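May 30, 2020
Skarker cell, tablet stacking, two-arm

Picked the Gilta task list back up. Goal for this block is 20 usable episodes of "tablets into the tray" with both arms under teleop. The prompt text stays the same for every episode, only the starting layout changes.

Layout A is the spread start: tray on the left half, writing tablets on the right half, pink ones in front and allowed to overlap. Glove stays out next to the tray as clutter. Don't tidy it away between episodes.

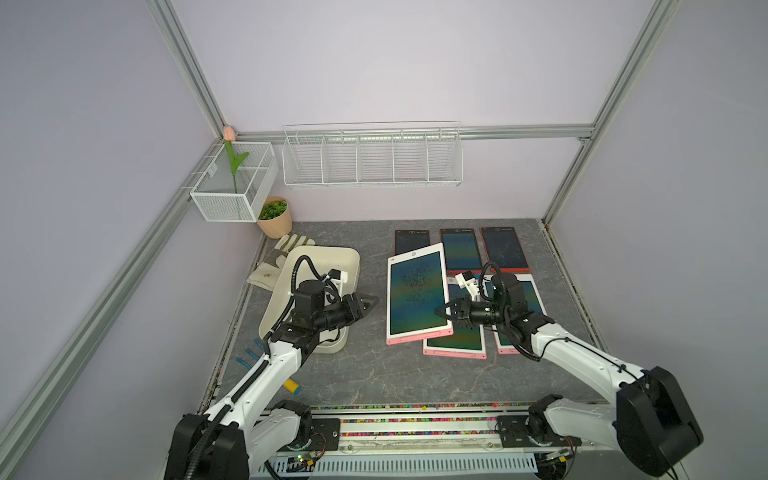 Layout A. Right gripper over the tilted pink tablet, left over the tray.

Overlapping tablets are the slow part. If you close on the top one too far in, the one underneath tends to come along. Approach from the edge and lift a little before moving sideways. I threw out 2 episodes for this and kept the rest, 23 recorded in all. Slow ones stay in – Pomivow trims idle time on import anyway.

Layout B has the stack already in the tray and a single red tablet at the back right. Short episodes, mostly useful for the last reach. The right arm has to fold back a good way to get there, so start the approach early and keep the wrist level.
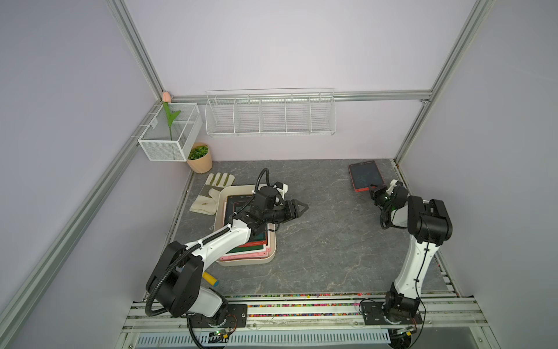 To do before the next block
Label A and B separately in the Fallahi sheet, they got merged in November and it took ages to undo.
Try a few layout A starts with the pink tablets not touching.
Check left gripper zero again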